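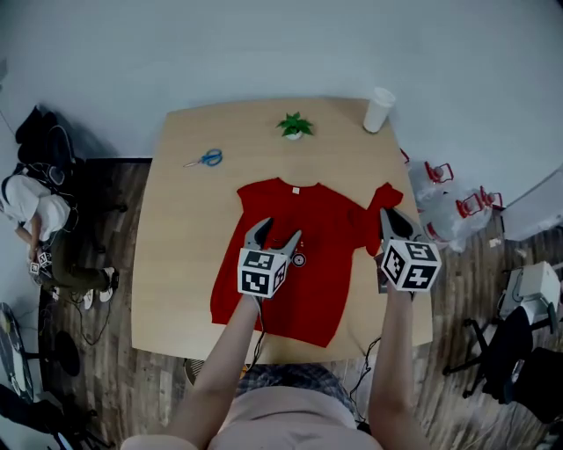

Folding Methods for Short-Sleeved T-Shirts: Time, Stack Height and Crease Count

Project report, Textile Care and Domestic Systems module
Group: Sowmya Thomas, Jhonatan Alvarado, Revathi Rai
Supervisor: Segundo Ríos
Submitted Mon 14 April

1. Introduction

Most published advice on folding clothes concerns either shop display or travel packing. The two aims are different. A shop fold is meant to show the chest print and keep a uniform width on the shelf. A packing fold is meant to reduce volume. A household drawer has to do a bit of both, and the person folding usually has a full basket to get through.

This project compared four ways of folding a short-sleeved cotton T-shirt on a table. We measured the time taken for each fold, the height of a stack of ten, and the number of visible creases on the front panel after storage. The question came from the Valtside clothing bank, where sorted shirts are stored in shallow shelves and handed out folded. Alcides Mosquera, who runs the sorting room there, wanted to know whether the method used by the sorters could be changed without slowing them down.

2. Materials

The shirts were adult sizes, medium and large, all crew neck, with a fabric weight close to that of an ordinary printed T-shirt. We bought them second-hand and washed them once before the trials using the same detergent and a 40 degree cycle. Shirts with a stiff printed panel across the whole chest were left out, as the print resists folding and would have affected the crease results. Shirts with a small print, such as the round one on the front of the red shirt at the head of this report, were kept in.

All folding was done on a rectangular table with a light wooden top. We tried a padded ironing surface in the first session but the fabric dragged on the cover and the sleeves would not lie flat.

Storage was in Distetti drawer units, internal depth 200 mm.

3. Methods compared

Method A, flat thirds. The shirt is laid face down. Each side is brought in by a third of the width, the sleeve is folded back on itself, and the body is then folded in half from the hem.

Method B, half and half. The shirt is laid face up. One side is folded over the other along the centre line so that the sleeves meet. The sleeves are turned in and the body is folded twice.

Method C, pinch fold. The shirt is laid face up and sideways on to the folder. It is picked up at the shoulder and at mid-body, the shoulder is carried to the hem, and the shirt is shaken out and laid over the remaining sleeve.

Method D, file fold. As Method A, but the body is folded in thirds from the hem and the shirt is stored standing on its edge.

4. Procedure

Each trial began with the shirt already spread flat, collar at the far edge of the table and hem at the near edge. For Methods A and D it was turned over, and for Method C it was given a quarter turn. These movements were counted in the time. We did not time taking the shirt out of the basket. This was a deliberate choice: early tests showed that finding and untwisting the shirt took longer than the fold, and varied so much that it hid the differences between methods.

Timing ran from the first touch to the moment both hands left the folded shirt. Each method was carried out 200 times in total, shared between the three group members. We changed method after every ten shirts to limit the effect of tiredness. A fold was rejected if a sleeve was showing at the side or if the two edges of the folded body were more than 15 mm out of line. Rejected folds were repeated and both times were recorded.

For the stack test, ten shirts folded by the same method were placed in a pile and left for one hour before the height was read against a steel rule. Method D stacks were measured on their side so that the figures could be compared.

For the crease test, shirts stayed in the drawer for seven days and were then hung for five minutes. Two of us marked the creases separately with tailor's chalk. Where the counts did not agree, the higher one was used.

5. Results

Mean time per accepted fold
Method A: 11.8 s
Method B: 9.6 s
Method C: 7.1 s
Method D: 14.3 s

Rejected folds, as a share of all attempts
Method A: 4 per cent
Method B: 9 per cent
Method C: 21 per cent
Method D: 5 per cent

Height of a stack of ten
Method A: 168 mm
Method B: 181 mm
Method C: 174 mm
Method D: 203 mm

Creases on the front panel, mean
Method A: 3.1
Method B: 4.4
Method C: 3.3
Method D: 4.0

6. Discussion

Method C was the fastest when it went well. Its rejection rate was high, and most of the failures came from the hidden sleeve — it bunches under the body when the shirt is laid down and cannot be seen until the shirt is turned over. Once the repeated folds are included, the advantage over Method B becomes small.

The sleeves caused most of the errors in the other methods too. In Method A, a sleeve picked up by its cuff alone tended to gather towards the shoulder seam. Holding it further in, near the middle of the sleeve, gave a flatter result but needed a second movement to straighten the cuff. We did not separate these two grips in the timing, and would do so in a repeat.

The half fold in Method B puts a crease down the centre of the chest. This was the main complaint from Valtside, where shirts are often worn the same day. Method D gave the best view of the drawer contents but needed more depth for the same number of shirts, and the end shirts slumped when the drawer was less than two-thirds full.

7. Conclusions

Method A is recommended for shelf storage at the clothing bank. It had the lowest stack, the fewest creases and the fewest rejects. It is slower than the present method, which is close to Method B, by 2.2 seconds per shirt. Method D can be used for the deeper drawers by the door.

8. Further work

Long-sleeved shirts were not tested. Fabric weight should be varied in a planned way, and the timing should be repeated with the regular sorters, whose folding is likely to be faster than ours.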